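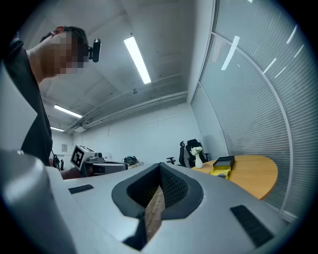 Renata Villalba escreveu-me que arrumar de pé, curvada sobre a mesa, lhe dá cabo do pescoço e que prefere deixar tudo como está até domingo. Acha que se exagera muito com a ordem e que uma bancada de trabalho serve para trabalhar. Respondi-lhe em duas linhas, mal, e fiquei a dever-lhe uma resposta mais comprida.

Concordo com ela quanto ao pescoço. Quem faz trabalho de mãos passa a maior parte do tempo a olhar para baixo, e quase todas as mesas que se vendem são baixas de mais para isso. Foram pensadas para comer ou para escrever, sentado. Para separar peças, dobrar, embrulhar ou colar, o tampo devia chegar perto do cotovelo de quem está de pé. A minha mesa antiga, comprada na Tejada em julho de um ano em que eu tinha pouco dinheiro, ficava uns bons dedos abaixo disso. Usei-a muito tempo e culpei a idade, a almofada e o colchão.

Quanto ao resto, não concordo. A ordem de que falo é pequena. Consiste em ter à frente só aquilo em que se está a mexer e em pôr o que sobra num sítio onde a mão chegue sem se dar a volta à mesa. O Pascual Palma, com quem partilhei oficina, tinha outra ideia: tudo à vista, porque o que se fecha numa gaveta esquece-se. Tinha razão em parte. Eu tenho uma gaveta de que já desisti. Mas ele perdia a tesoura todas as tardes, e era uma tesoura grande.

Também me parece que se gasta demasiado em arrumação. No catálogo da Skevell vi um módulo de parede por 2.989 pesos e outro, com 4 prateleiras, por 1.431. São bonitos. O segundo chegava para qualquer pessoa que eu conheça, e uma tábua com dois suportes faz quase o mesmo. O dinheiro que se põe no móvel falta depois na luz, e com má luz uma pessoa baixa-se ainda mais para ver o que está a fazer. Eu começaria pelo candeeiro – e só depois pensaria em prateleiras.

Há quem trabalhe bem no meio da confusão. Não duvido. O Dardo Navarrete encaderna livros numa mesa onde eu não conseguiria pousar uma chávena, e os livros saem direitos. O que não aceito é que se faça disso um princípio. Ele conhece aquela mesa há muitos anos e trabalha sozinho. Quando lá fui ajudá-lo, passei metade da manhã a perguntar onde estavam as coisas, e ele a levantar a cabeça para me responder. Numa mesa usada por duas pessoas, a desarrumação de uma é trabalho para a outra.

O que proponho à Renata é modesto. Subir a mesa com calços, nem que sejam tacos de madeira. Trazer o trabalho para junto da borda em vez de o deixar ao centro, porque é o braço esticado que puxa as costas. Parar a meio e arrumar durante cinco minutos, de cabeça levantada, com as coisas grandes primeiro. Deixar o domingo para outra coisa.

Os calços da minha são de pinho e estão mal cortados. Um deles pede um cartão dobrado por baixo, que troco quando a mesa volta a abanar.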